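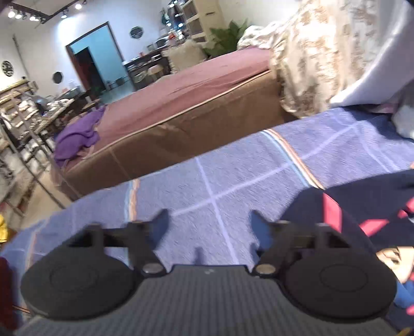 Plaid bed sheet, blue-purple with a diagonal stripe.

Yaman Linen Reuse Project
Progress report to the Trirnus Fund, second period
Prepared by Radymyr Demchenko, project lead

1. Purpose of the grant

The grant pays for the collection, washing, grading and reissue of used bed linen to households moving into unfurnished lets. This report covers the period to the end of December. Spending is set out in the separate return.

2. Collection

More than 800 items were accepted in the period. Most came through the two fixed drop-off points, and the remainder from a guest house that was replacing its stock. Single sheets and pillowcases are well supplied. Double fitted sheets are not, and the waiting list for them has grown. Duvet covers arrive in fair numbers but often without fastenings, which adds sewing time.

The drop-off point at Ivura was closed for part of the period while the floor was relaid. Donors were sent to the other site and volumes there rose, but did not fully make up the difference.

3. Washing and drying

All items are washed at 60 degrees unless the care label gives a lower limit. Items with a lower limit are kept apart and washed at the end of the day. The second dryer was out of use until a replacement belt was fitted. During that time heavier cottons were line dried indoors and the turnaround from intake to shelf lengthened to 7 working days. It has since come back to the level given in the application.

Water use per load is read from the meter at the start and end of each shift. The readings for the first few weeks were entered in the wrong column of the log and have been corrected.

4. Grading

The three-grade system agreed with the fund remains in place. Grade A is issued as it is. Grade B needs a repair, usually a hem or a seam. Grade C is cut up for cleaning cloths or passed to Zarkier for fibre recovery. The main cause of a C grade is thinning at the centre of the sheet, checked by holding the cloth against a light panel. Fading alone does not lower the grade.

Patterned items were at first stored by colour. They are now stored by size only, as households ask for size first and the colour shelves slowed picking.

5. Issue to households

Packs were issued to 104 households. A standard pack holds one fitted sheet, one flat sheet, a duvet cover and pillowcases for each bed. Where a double fitted sheet could not be supplied, a second flat sheet was put in with a note on folding the corners. Three packs were returned as the wrong size and exchanged.

6. Variance and next period

The repair budget is underspent by 20 per cent. We ask that this be carried forward to pay for elastic and for extra sewing hours in the next period, both of which would go towards the shortage of double fitted sheets. A revised collection leaflet naming the sizes most needed is with the printer. The hire agreement for the van ends in March, and quotations for its renewal will be sent with the next return.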